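Nukau 双腕ベンチ 組み立てと設定の手引き
第4章 シーンの用意と、最初のつまみ動作まで 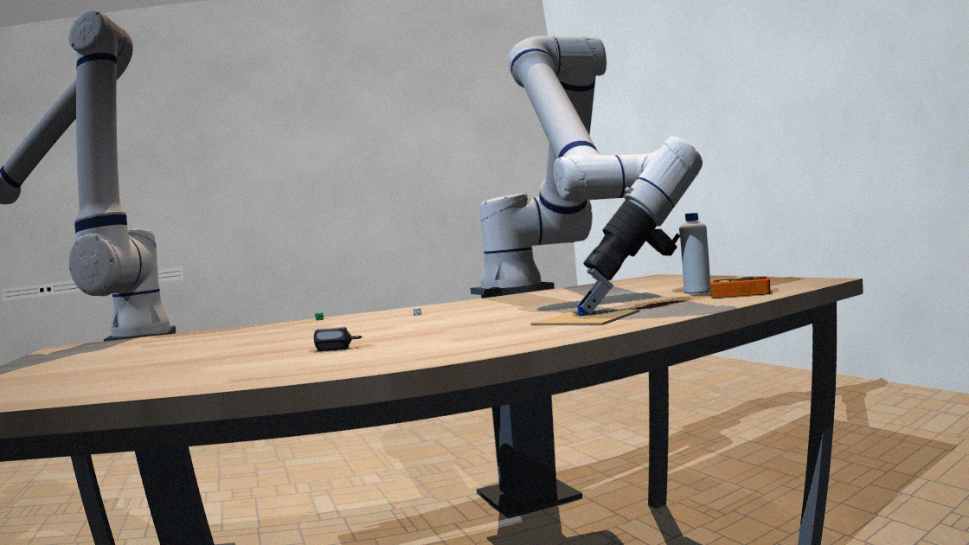
前の章でアームの台座を机に留める位置を決めたので、この章ではその位置をシミュレーター側に写して、右腕でものをひとつつまむところまで進めます。うちのベンチはシェア工房 Hillideck の奥の区画に作っていて、夜の九時を過ぎると工具の音が出せません。だから音の出ない時間はだいたいこっちの作業をやっています。机は天板がゆるく曲がった長いやつで、アームは二台とも奥側の縁に寄せ、片方を左奥、もう片方を真ん中あたりに置きました。右腕のグリッパーの先にある小さな青いのが、これから何度もつまんでは放すことになる相手です。下には薄い段ボールを一枚、少し斜めに敷いてあります。配置を変えたい人も、まず一回はこの並びで通してみてください。あとで「動かない!」となったときに、比べる相手があるのとないのとでは気分がぜんぜん違います。

4.1 始める前に

この章で使うのは Cliden(シーンの編集と再生をするほう)と、Sarmiento(腕に動きを送るほう)の二つです。どちらも第2章で入れたものをそのまま使います。第2章を飛ばしてきた人は、すみません、戻ってください。私も一度、別のフォルダに入った古い Sarmiento を呼び出したまま一晩悩んだことがあります。

用意しておくもの:
・第3章で書いた台座位置のメモ(机の左手前の角から測ったもの)
・グリッパーの指の長さを測った値
・つまむもの。小さくて軽くて、角がある形
・落とすと困る飲み物を置かない机(これは実機のときの話ですが、癖にしておくといいです)

注意:
この章の途中で実機の電源を入れる必要はありません。非常停止ボタンがつながっていても、電源は切ったままにしておいてください。Sarmiento は起動時に前回の接続先を覚えているので、実機が生きているとそっちに動きを送ってしまいます。接続先の確認は4.4でやります。

4.2 机と床を置く

1. Cliden を起動して、新しいシーンを作ります。名前はなんでもいいです。私は「tsukue_」のあとに思いついた言葉をつけていて、フォルダを開くとだいぶ恥ずかしいことになっています。

2. 長さの単位をミリにします。初期設定はメートルです。ここを直し忘れて台座の位置を打ち込むと、アームが画面のはるか彼方に飛んでいって、何も置いていないように見えます。消えたわけじゃないので慌てないで、単位を直してから入れ直してください。

3. 床を置きます。タイル柄でも無地でも動作には関係ありません。ただ、まっさらな灰色の床だと影が見づらくて、ものが浮いているのか置いてあるのか目で判断しにくいです。私はベージュ系で大きさがばらばらのタイルにしています。見た目も落ち着くし。

4. 机の形を読み込みます。天板と脚が別々の部品になっているので、両方選んで「固定」にします。天板だけ固定して脚を忘れると、再生した瞬間に脚だけ倒れます。笑えますけど、そのあとの接触計算がやたら重くなるので直しましょう。

5. 天板の上面の高さを確認します。「測る」の道具で床から天板までをたどって、実物の机と合っているか見てください。

補足:
天板が曲がっている机を使う場合、縁を基準に測ると場所によって値が変わります。私は最初、奥の縁からの距離で台座を決めていて、左右で合わなくて首をひねっていました。手前の角をひとつ選んで、そこから縦横まっすぐに測るのがいちばん楽です。四角い机の人はこの補足を読まなくて大丈夫です。

4.3 アームを二台のせる

1. アームの部品一式を読み込んで、まず左腕から置きます。台座の底の面が天板にぴったりのるように、高さの欄に天板の高さをそのまま入れます。

2. 台座の向きを決めます。台座には正面の印がついているので、それを机の手前側に向けます。印が見当たらないときは表示を「線だけ」にすると出てきます。

3. 同じものを複製して右腕にします。複製したら、名前を必ず変えてください。「arm」と「arm のコピー」のままだと、Sarmiento 側でどっちがどっちかわからなくなります。左は hidari、右は migi。これで十分です。

4. 両方の台座を机に「結合」します。置いただけだと、肩を速く回したときに台座ごと滑ります。

5. 初期姿勢を入れます。左腕は肘を高く上げて、前腕を左の外側に逃がした形にしておきます。右腕は肘を上げて、手首がまっすぐ下を向く形です。

6. 右腕にグリッパーをつけます。手首の先の面を選んで「取り付け」を押すと、向きを聞かれます。指が開く方向が机の長手と揃うようにすると、あとの数字が読みやすいです。

注意:
左腕を逃がしておくのを面倒がらないでください。この章では左腕を動かしませんが、動かさない腕にも当たり判定はあります。二台を真ん中寄りに構えさせたまま右腕を振ったら、肘どうしがぶつかって、計算がおかしくなって、右腕がぶるぶる震えたまま止まらなくなりました。実機だったらと思うと、ちょっと冷や汗ものです。

補足:
台座どうしの間隔は、腕の届く範囲が少し重なるくらいがいいと思います。将来、左から右にものを手渡したくなるはずなので。離しすぎて穴を開け直した、というのはこの工房では私だけらしいですが。

4.4 接続先を確かめる

大事なので節を分けました。

1. Sarmiento を起動して、いちばん上の「送り先」の欄を見ます。

2. 「画面内」になっていればそのままで大丈夫です。「実機」になっていたら、切り替えてから再起動します。切り替えただけでは反映されません(ここ、いつか直してほしい)。

3. 速度の上限を65パーセントにします。画面の中なら全開でも誰も怪我をしませんが、全開で作った動きをそのまま実機に持っていくと、手首が思ったより振れます。最初から控えめな速度で作っておくと、あとで作り直しが減ります。

4. 試しに右腕の手首だけを少し回してみて、Cliden の画面で右腕が動くのを確認します。左が動いたら4.3の名前がひっくり返っています。

4.5 まわりに物を置く

何もない机だと動作はすぐ成功します。でも実際の机って、そんなにきれいじゃないですよね。私のシーンには、青いふたの白いボトルを右腕のグリッパーの右、奥の縁の近くに、オレンジ色の箱っぽいものを机の右端近くに、黒い小物を左の手前に置いてあります。あとは緑の小さな立方体と、サイコロみたいな白いやつ。どれも今回はつままないんですが、腕がよける相手になってくれます。

1. つまむものを右腕の前に置きます。高さは、天板より少し上から落とすつもりで入れます。天板にめり込んだ位置から始めると、再生した瞬間に弾け飛びます。

2. その下に薄い板を敷きます。板の角度はあえて机と揃えません。揃えてしまうと、あとで角度のずれに気づかないまま進んでしまいます。

3. 背の高いものは、右腕が横に振れる道筋から外して置きます。机の奥の縁の近くなら、まず引っかかりません。

4. 再生を押して、5秒待ちます。腕には何もさせません。物がすべて落ち着いて、じっとしていれば合格です。

5. じわじわ滑っていくものがあれば、摩擦の値を上げるか、底の形を見直します。底がまるい形のものは、値をいくらいじっても転がるときは転がります。

補足:
段ボールのような薄いものは、厚みを本物どおりに入れると、指で押したときにすり抜けることがあります。そういうときは当たり判定だけ5ミリに厚くして、見た目は薄いままにします。天板との隙間に見える分は、少し沈めてごまかします。ずるい感じもしますが、よくやる手です。

4.6 つまんで、持ち上げて、放す

いよいよです。ここが楽しいところなので、飲み物でも持ってきてください(電源の切れた実機のそばには置かないように)。

1. 右腕を、つまむものの真上に持っていきます。Sarmiento の「上から」を選ぶと手首が下を向いたまま動いてくれます。

2. 指を開きます。全開にする必要はなくて、つまむものより少し広いくらいで。全開だと隣のものを引っかけます。

3. まっすぐ下ろします。指先が板に触れる手前で止めてください。ぎりぎりを攻めたくなるんですが、触れてしまうと板が押されてずれます。

4. 閉じます。閉じる力は弱いほうから試します。力が強いと、角のあるものは指の間でくるっと回って逃げます。弱すぎると持ち上げたときに残ります。

5. 持ち上げて、少し待って、同じ場所に下ろして、開きます。

6. 腕を上に戻してから、記録を「保存」します。開いてすぐ横に動かすと、指の内側でものを引きずることがあるので、先に上です。

注意:
閉じたあとにものが細かく震えるときは、計算の刻みが粗すぎます。Cliden の「再生の細かさ」を400に上げてみてください。うちのノートパソコンだと再生がかなりのんびりになりますが、震えはおさまりました。それでもだめなら、指の当たり判定が見た目の形と合っているかを確かめます。指先の角が余分に出っぱっていることがあります。

4.7 うまくいかないとき

指がものをすり抜ける
当たり判定が入っていないか、ものと指が同じグループに入っています。複製で作ったものに多いです。グループを別々にしてください。

腕が途中で止まる
たいてい、関節の角度の限界に当たっています。肘の向きを逆にして同じ場所に行けないか試すと、あっさり通ることがあります。ボトルが邪魔をしているだけ、ということもありました。気づくまでに一時間かかりました。

下ろす位置が毎回少しずれる
グリッパーの指の長さを測り直してください。図面の値をそのまま入れていると、指先に貼ったゴムの分が抜けます。

画面が真っ暗になる
照明が机の下に入っています。上に出してください。

左腕が勝手に動く
初期姿勢の「保持」が外れています。重さで少しずつ垂れてくるので、動くというより沈む感じに見えます。保持を入れ直して、再生を最初からやり直します。

4.8 実機に移る前の確認

・送り先の切り替えは、実機の電源を入れる直前まで「画面内」のままにする
・速度の上限が、4.4で入れた値から変わっていない
・左腕の逃がした姿勢が、実物の壁や棚にぶつからない(画面の中の壁は、実物より遠くに置いてしまいがちです)
・保存した記録を一度閉じて、開き直しても同じ動きになる
・つまむものの予備がある。小さいので、床に落とすと本当に見つかりません

壁までの距離だけは、画面を信じないで巻き尺で測ってください。Hillideck の区画は奥に配管が通っていて、私のシーンにはその配管が入っていませんでした。入れたのは7月になってからで、それまでは左腕を逃がすたびに手で隙間を確かめていました。

実機の電源の入れ方と、最初の一回をゆっくり動かす手順は第5章に続きます。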